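Course Handout 3: The Single Work Surface in a Shared Room
Module: Setting Out and Clearing Small Interiors
Prepared by Siham Farouk. Revised in March by Najwa Bitar.

This handout covers one table against one wall, what is placed on it, and the ground between it and the rest of the room. Storage furniture is treated in Handout 4. Read it before the practical and bring the blank survey sheet.
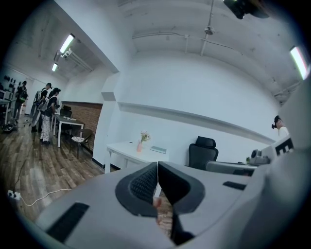 White table or desk with vase and book, black office chair to its right.
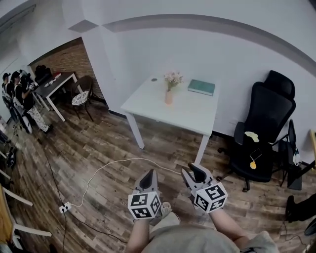 How much should be left standing on a table when the room has been cleared?
Only the items that belong to the table when it is not in use. For a small work table the course standard is one upright item and one flat item, both kept clear of the front half. Anything else goes to its own place or to the holding tray.

1. Terms

Surface. The top of the table, taken edge to edge.

Standing item. An object that stays on the surface between periods of use. A vase, a lamp and a pen cup are the usual ones.

Visiting item. An object that came with a person or a task and leaves with it. Phones, keys, cloths, cups and chargers fall under this term.

Working half. The front half of the surface, nearest the chair.

Approach. The floor a person crosses to reach the chair and sit down.

Secondary surface. Any flat place that collects objects although it was not meant to. Chair seats are the most common, followed by window sills and wall ledges.

2. Placing the table

A small square table is set with its back edge parallel to the wall. A gap is left at the back only if a cable has to pass down it. If the gap is wide enough for a pencil to fall through, close it or fit a strip.

Do not align the table to the floorboards. Where planks are laid on the diagonal, the eye looks for a straight reference and finds the wall and the table edge. A table squared to the boards in such a room will look crooked from the door. In rooms with straight boards the two references agree and the question does not come up.

White furniture against a white wall has weak edges. The standing items then do most of the work of marking where the surface is, so their placement matters more than it would on dark wood.

3. Standing items

3.1 Vase. A small vase goes on the rear half of the surface. It should be low enough that a seated person can see past it. Fill to two thirds. Check the base for water before putting it back, and never rest it on paper or on a book cover.

Artificial stems are acceptable. They are dusted at every full clear, leaves first, with a dry brush. Fresh stems are cut again and the water changed every second day.

3.2 Book. A single book lies flat and closed with the spine toward the reader. It is set beside the vase with a hand's width between them. Squaring it to the table edge is enough; measuring is a waste of time. Two books may be stacked with the larger one underneath. Three or more belong on a shelf.

3.3 Small objects. Lids, coasters, clips and the like drift to the back corners and stay there for months. Each one is picked up at every full clear and classed as standing or visiting. If the class cannot be decided, treat it as visiting.

4. The chair

The chair is cleared before the table. Students tend to reverse this order and then use the seat to hold what they take off the surface, which doubles the handling.

Procedure:
a. Remove everything from the seat and place it in the holding tray.
b. Fold cloths once and lay them at the bottom of the tray, phones and glasses on top.
c. Wipe the seat, then the arms if there are any, then the base.
d. Turn the chair to face the table and push it in until the seat edge meets the line of the tabletop.
e. A chair that will not pass under the table is parked beside it, facing into the room.

Tags and cords left hanging over the front of a seat catch on clothing. Check for them at step a. Mesh backs hold dust in the weave and need a soft brush attachment; a damp cloth pushes the dust further in.

A high-backed chair with a headrest is visually heavier than a small table. Parked to one side, it reads as the main object in the room. This is not a fault, but it should be noted on the survey sheet under "dominant item."

5. Floor and cables

Loose cable on the approach is the most frequent entry on the fault sheets. The rule is that no cable crosses the approach at any point. Where the outlet is on the wrong side of the room, run the cable along the foot of the wall, even if this calls for a longer lead.

Power strips sit against the wall or are fixed to the underside of the table. A strip in open floor is recorded as a fault whether or not anything is plugged into it. Coil spare length in a flat figure eight and tie it with a cloth strap. Do not coil a lead that is carrying a heater.

Black and white cables are traced separately. On brown and gray boards a black lead is easy to miss in evening light, and it should be traced by hand from the plug end.

Shoes and bags are kept off the approach. A bag on a stand or hook is in order as long as the strap does not reach the floor.

6. Timing

A full clear of one table, one chair and the approach is allowed 15 minutes. A daily reset is allowed 3. Students who run over on the reset have usually left visiting items in place the day before.

7. Materials for the practical

Holding tray, Pelkonen shallow pattern or similar
Two dry cloths and one damp
Soft brush
Cloth cable straps, Comton, 18 to a pack, one pack per pair
Survey sheet and pencil

The Tavari trays used last term are withdrawn. The rim is too low and phones slide out when the tray is carried on one arm.

8. Exercise

Work in pairs. One student surveys, the other clears; then change over in a second room. On the survey sheet, enter the standing items, the visiting items, any secondary surface in use, and the route of every cable on the floor. Mark the approach with a dotted line. Sketches need not be to scale.

Hand in both sheets to Najwa Bitar before the next session. Sheets without a cable route will be returned unmarked.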